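**Re: [teach-by-hand] Teleop vs. kinesthetic for bin picking, again**
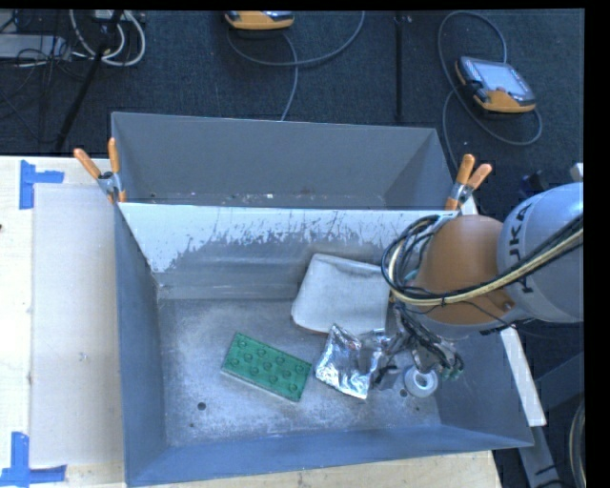 *Archived message. Page last changed: July 11, 2021*

From: Madhu Pathak
To: teach-by-hand list
Subject: Re: Teleop vs. kinesthetic for bin picking, again

Grethe Briem wrote:

> We have done 200 demos by remote control for the Kvaran cell and the policy
> still hovers over the part like it's choosing a melon. Bent thinks we should
> throw the lot away and go back to grabbing the arm and pushing it. Before I
> let him, has anyone compared the two on small flat stuff in a metal bin?
> Madhu, I seem to remember you had opinions in May.
>
> Also, do you mix objects in one bin or teach them one at a time?
>
> Grethe

Grethe,

I had opinions in May and I have more of them now.

Don't throw them away yet. Watch 20 or so of them at double speed first, with Bent out of the room. When we did that with ours, the hovering was right there in the demos. Elínborg would bring the gripper down, stop short, lean sideways in her chair to check the depth, and then commit. The robot learned the stop perfectly. It did not learn the leaning, having no chair. What we had was a very faithful model of a person who can't see past her own gripper.

What helped was a dull rule: if you pause on the approach, you finish the pick, but the demo goes in a separate folder. The folder filled up fast and feelings were hurt. We now have 1,305 demos in the main set, and the hovering is mostly gone except on foil, which I'll get to.

On pushing the arm by hand: yes, we tried it, and for a single clean grasp it beats the remote. You feel the contact and you stop. Two problems. Your own forearm ends up in the camera view, so you either replay every trajectory without the human or train a robot that expects to be accompanied. And our arm is heavy enough in hand-guiding mode that by mid-afternoon everyone's paths start to sag. Vibeke claims she can tell from a plot whether it was recorded before or after lunch. I have tested her on this and I'm sorry to say she can.

So we settled on remote for anything that goes to training, and hands-on only for finding out which grasp to use before anyone records.

On mixing: mix. The bin at the top is a pretty ordinary one for us, with a toy block, a soft pouch, a foil packet and the little ring that looks like a roll of tape. One object at a time gave us lovely numbers and a robot that went to pieces when it met a second object. My ranking, from least to most annoying:

- **Block.** Has edges. Bless it.
- **Ring.** Fine if you decide, as a group, whether you grab it across the outside or put one finger in the hole. We did not decide as a group. Average the two and you get a gripper coming down on the rim.
- **Pouch.** Soft, forgiving, but people get lazy and pinch it anywhere.
- **Foil.** Shiny thing on a scuffed metal floor. The depth image there is basically fiction. Teach it slowly and keep more demos than you think you need.

Two bins, clamped together at the shared rim. If yours aren't clamped, do that before you touch the learning code. Tape marks on the table, too. Bent will say this is beneath him.

I can send the folder rule and the Sirnotix config if you want them. The config has a hard-coded path to somebody's desktop at Lindden, and I have stopped asking whose.

Madhu

P.S. Whatever you do, write down who drove each demo. We skipped that for the first batch and now it's a guessing game that only Vibeke enjoys.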